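Glaze notebook, Greenwood workshop
19th March

Opened the kiln this morning. The Domlow clay has come out darker than in the January firing, more brown than grey, and the same on the top shelf as on the bottom one. So I do not think it is the place in the kiln. I suspect the new bags. They were softer when I cut them, and I noted at that time that the clay smelled stronger.

Results for the Arka white glaze, 18 test tiles:

Thin coat, one dip: covers badly, the brown comes through at the edges. Some people will like this. I do not, for the bowls.
Two dips: good surface, a little matt, no crawling.
Two dips and brush on the rim: crawled on seven tiles. In every case it began where the brush had stopped and started again.

My opinion is that the brushed layer goes on when the dipped layer is already too dry. Next time I will brush the rim first and dip afterwards. If this crawls also, we must leave the brush away and accept a thinner rim.

I wanted to compare with the older firings, for which we have only the paper. The tables were printed very small to save pages, and one needs the good lamp for them.

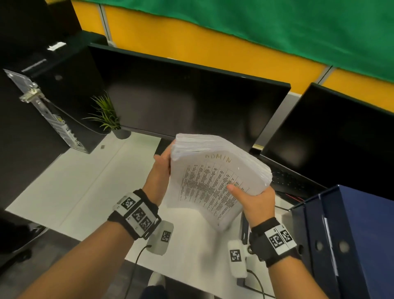
Printed tables, the stack with ADMIN on the top sheet.

The question I had was how slowly we cooled the kiln when the white was at its best. I remembered a long cooling, with the lid closed until the next afternoon. My memory was correct about the lid but not about the programme: the cooling was left free, without any hold. This winter we have used a hold of 40 minutes on the way down, and it may be the reason that the surface is now more matt. I will make one firing without the hold and change nothing else.

Please, if you change a programme, write it in this book also. The controller keeps only the last one, and when it is overwritten there is no way to get it back.

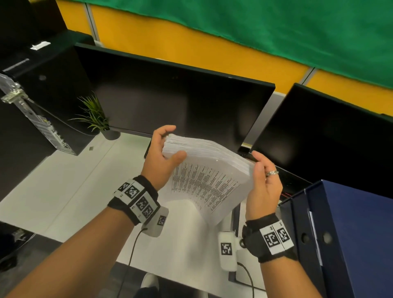

Looking through the printed pages.

Water for the glaze. I weighed 2000 g of dry Arka and added the water in small amounts, then sieved it twice. After a night it had a hard layer at the bottom of the bucket, which I did not see with the last batch. A pinch of Epsom salt in warm water helped, and it stayed mixed until evening. The bucket with the blue lid is the corrected one. The other should not be used before it is stirred from the bottom with the stick, and for a longer time than seems necessary.

The tiles for Dastville are a separate matter. They asked for the clear glaze on the same clay, and with the darker colour it looks like weak tea. I put three good ones in a box by the door. I would prefer that they decide with the tiles in the hand and not from a message.
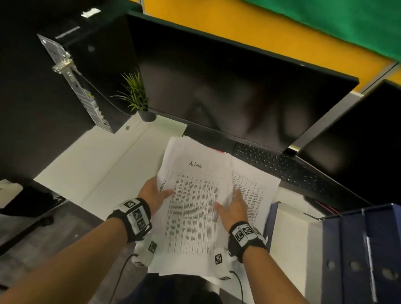
Shelves: two have drops of glaze near the front edge. I ground them flat and painted new wash, but they are still damp and should dry until tomorrow. Do not put them in the kiln before.

Still open:
Ask the supplier if the Domlow recipe was changed.
Throw small test bowls from an old bag, if one is left behind the wheel.
Rim first, then dip.
Firing without the hold, old programme copied here before it is altered.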